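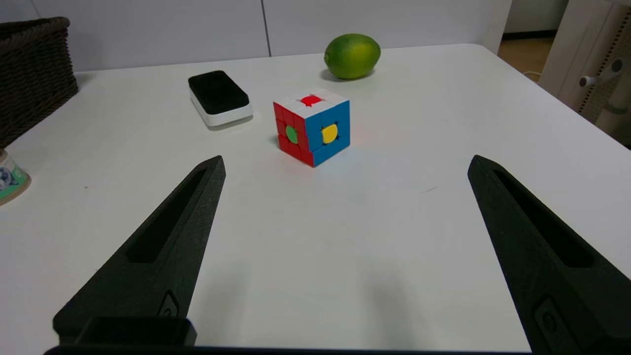

Pasilari opened its workshop to the public for the second August running, and the queue for the arm demonstration went out the door and along the side fence. The company builds small pick-and-place arms for packing sheds and teaching labs, and most of its working days are spent on the part that does the holding. On the demonstration table were ordinary things, a puzzle cube and a green fruit that looked like a mango among them, and visitors were asked to guess which would give the arm more trouble. Nearly all of them said the cube. The engineer running the session, who agreed to talk once the crowd had thinned, said that was the usual answer.

"A cube has flat sides and square edges," she said. "If you come at it straight, you've got two faces to press on. The trouble is when it's sitting on an angle, with a corner towards you. Then you have to turn the wrist first, and if you turn it a bit short the fingers catch the edges and the whole thing spins."

Fruit is a different problem. It has no flat side to line up with, and it can roll. "You also don't want to bruise it. With a plastic cube you can squeeze fairly hard and no one minds. The sheds we sell to would mind very much about the fruit."

She has been with Pasilari since it was two benches at the back of a pump repairer's, and she came to it from farm machinery. Her first job was fixing harvesters. She said the move was smaller than people think. "It's still bearings and motors and dust getting into things."

The current gripper is the Irora, which has two fingers and opens and closes with a single motor. The model before it, the Strand, had three fingers and was dropped after 177 units. She was frank about why. "It was a nice piece of work and it was a pain to service. You had to take the whole hand off to change one pad. Customers don't want to do that in the middle of a season."

The fingers on the Irora unbolt from the front. A trial shed up north has kept a record of every lift since the first unit went in, and in its best week the arm did 2838 lifts with one stoppage, caused by a torn carton. She would not say how that compared with the people on the same line. "They're faster than we are on anything odd-shaped. I've watched them. The arm is for the long dull stretches."

I asked about the camera, which sits down at the wrist and looks out between the fingers. Other makers put theirs on a post over the table. She said Pasilari tried both.

"From overhead you see everything until the arm moves in, and then the arm is in the way. At the wrist you see less of the table but you keep seeing the thing you're after. The cost is that your own fingers are always in the picture, so the software has to learn to ignore them."

Shiny surfaces are the other nuisance. A glossy white table gives back a bit of colour from whatever stands on it, and early versions of the software would sometimes take the reflection for part of the object. The team could have bought a matte table. They kept the glossy one, she said, as customers have stainless benches and wet floors and no one is going to change those for a robot.

The software is called Telier and is written in-house by a team that works upstairs. Visitors could try a cut-down version of it on a laptop, choosing an object and an approach angle. A boy in a school jumper had four goes at it and wanted to know if the arm could solve the cube. It can't, she told him. It would need a second hand, or a clamp on the bench, and no one at Pasilari has had the spare time.

He asked next how much it cost. She told him that too, and his father laughed and took him off to look at the lathes.

The open day drew 400 people, by the sign-in sheets at the gate. I asked what the company gets from it, given that hardly any of them will ever buy an arm. She said two of the apprentices now on the floor first came in as visitors, and that the questions are useful. Last year someone asked what happens if the power goes off while the gripper is closed. The answer then was that it let go. The Irora now holds.

"We should have thought of that ourselves," she said. "We'd been looking at it too long."

The next job is a softer pad for the fingertips, which she hopes to have in the trial shed before picking starts. After that she'd like some leave. The workshop will be open again next August, with the same table and, she said, fresh fruit.

News > Community > Open Days > Pasilari workshop

Previous story Next story All stories Subscribe

Contact us | Copyright, all rights reserved | Back to top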